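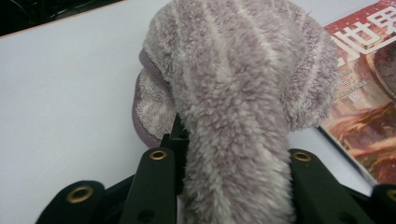 4. Care of plush slippers and other long-pile house shoes

This section is for slippers with a soft, long pile on the outside and a shorter pile in the lining. Please read it to the end before you start the first wash. The long pile and the lining do not behave the same way in water, and most damage comes from treating them as one material.

If your slippers carry a sewn-in care label, the label has priority over this guide.

4.1 What you need

- a clothes brush with soft bristles
- a wide-tooth comb
- a bowl or sink large enough for both slippers
- a mild liquid detergent for wool or delicate laundry
- two light-colored towels
- the Plaltent shoe form in your size (see section 2), or clean white paper

Do not use colored paper or newspaper inside the slipper. The ink can pass to a pale lining and it does not come out again.

4.2 Brushing after wearing

Brushing is the most important part of the care. When it is done every week, the slippers need washing only a few times in a year.

1. Hold the slipper by the heel with the sole down and shake it gently. Crumbs and sand should fall out of the opening.
2. Brush the upper from the opening toward the toe. Keep to one direction.
3. If the pile is striped, brush along the stripes. Brushing across them mixes the light and dark fibers and the pattern looks dirty, even when it is clean.
4. Open any knots with the wide-tooth comb. Begin at the tips of the fibers and move down to the base little by little.
5. Turn back the edge of the opening with your thumb and brush the lining with short strokes.

Note: The seam binding around the opening is smooth and has no pile. Wipe it with a damp cloth. The bristles can pull the stitches loose.

Caution: Never cut out a knot close to the fabric. The backing is thin, and a small hole becomes bigger each time the foot goes in.

4.3 Washing by hand

1. Brush the slippers first as described in 4.2. Dry dirt is much easier to remove than wet dirt.
2. Take out the insoles if they are removable. They are washed separately.
3. Fill the bowl with water at 28 °C. If you have no thermometer, the water should feel neither warm nor cold on the inner side of the wrist.
4. Add two teaspoons of detergent and stir until it is dissolved.
5. Put in the slippers and press them under the surface with flat hands. Leave them for four minutes.
6. Press and release the material several times. Do not rub and do not twist.
7. Clean the sole with a cloth. Pour away the water.
8. Rinse with fresh water of the same temperature until no more foam comes out when you press the toe.

Note: A wet slipper is heavy. Support it from below with the whole hand when you lift it from the bowl. If it hangs from the edge of the opening, the weight of the water stretches the binding and the slipper will be loose on the foot afterward.

Caution: Do not use bleach or fabric softener. Softener makes long pile stick together in thin strings, and it makes the sole slippery - this can cause a fall on tiles or stairs.

4.4 Drying

1. Lay one slipper on a towel, roll the towel around it, and press with your hands. Repeat with the second slipper and the second towel.
2. Insert the shoe form. Turn the screw only until the form touches the toe and the heel. With paper, fill the toe first and then the rest, without stretching the fabric.
3. Pull the edge of the opening into its round shape with the fingers.
4. Comb the pile once while it is still damp.
5. Place the slippers on the drying rack at room temperature, with air on all sides. Drying takes nearly 29 hours for an adult size.
6. Change the paper when it feels wet. The shoe form can stay inside.
7. When the slippers are completely dry, brush them again. The pile is flat after drying and stands up only after brushing.

Caution: Keep the slippers away from radiators, stoves, hair dryers and direct sun. Synthetic fibers become hard at the tips when they get too hot, and no brushing will repair this.

4.5 Small stains

For one small stain it is not necessary to wash the pair. Dip a white cloth in the same mix of water and detergent, press it on the stain, and lift it. Move to a clean part of the cloth each time. Finish with a cloth dipped in plain water, then let the place dry and brush it.

For wax, wait until it is hard, break it with the fingers, and comb out the pieces. For grease, press dry kitchen paper on the place before any water touches it.

4.6 Storing over the summer

1. Wash and dry the slippers. They must be fully dry inside, also in the toe.
2. Put them side by side in a cotton bag or a cardboard box with holes. Place nothing heavy on top.
3. Do not put one slipper inside the other. The pile is pressed flat and the opening loses its shape.
4. Take them out once in July, shake them, and let them stand in the air for a day.

If the pile is flat after storing, hang the slippers in the bathroom while someone takes a shower, then brush when the surface is dry again.

4.7 If something is not right

Pile comes off on the brush: A small quantity is normal with new slippers. If it continues after the second wash, use a softer brush.

Lining feels rough: There is still detergent in it. Rinse again as in 4.3, step 8.

Smell after drying: The toe was not dry. Insert fresh paper and leave the slippers one more day.

Binding is loose: Sew it with small stitches in a thread of similar color before the next wash.

Text of this section: Jarosław Witkowska. Checked by Zeeshan Rind. Cleaning of felt and leather house shoes is described in section 5.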